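Vorley towel folding cell – small laundries, hotels, care homes

Item no. 1598
Lead time: 15 working days, longer in February
Page updated 16/12/2021

One arm, two-finger gripper, overhead or side camera on a stand. Folds hand towels and bath towels to a flat rectangle, leaves them on the table for stacking. Runs off a normal wall outlet. No cage in most layouts but we do a risk check at your site first, please dont skip it.

Who buys it – laundries with one or two people on the folding table all day. Up to 1000 towels a shift is the usual load for these places. The cell won't match a quick folder for speed. It keeps going through lunch, and that's mostly what customers pay for.
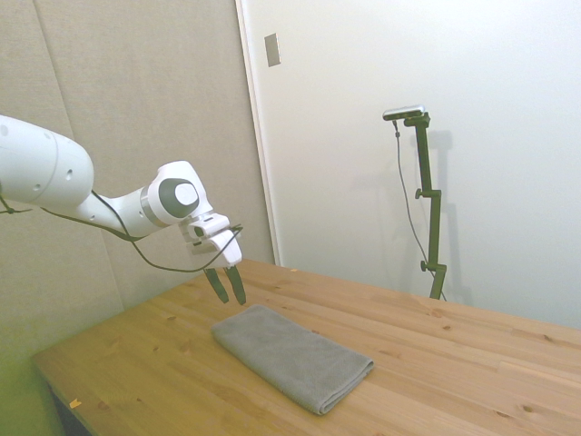

What changes for staff. Less standing at one spot, less of the same wrist turn over and over. Somebody still has to feed, check corners, pull stained pieces, and stack. At the Ekasville laundry the folding shift went from three people to one, the other two moved to sorting and the delivery desk. Same hours, same pay grade. Ask us how they set up the rota, they're happy to share.

Training is half a day. Piret Rozīte does it on site, in person, with the people who will be using the cell and not only the manager. She also leaves a printed sheet for the wall. Most questions in week one are about restarting after a stop – hold the green button, wait for the arm to go home, then feed.

Works with: terry, waffle, microfiber
Not for: fitted sheets, bathrobes, anything with a hood
Max piece weight: see data sheet
Table: yours or ours, must be level and not wobble

Spare finger tips come in packs, Shehu type fits, older Detthorpe type does not. Check before you order, we cant take back opened packs.

Rental possible, minimum some 23 weeks. Service visit inculded in rental, extra if you buy.

Prices on request – send towel sizes and daily count with your message.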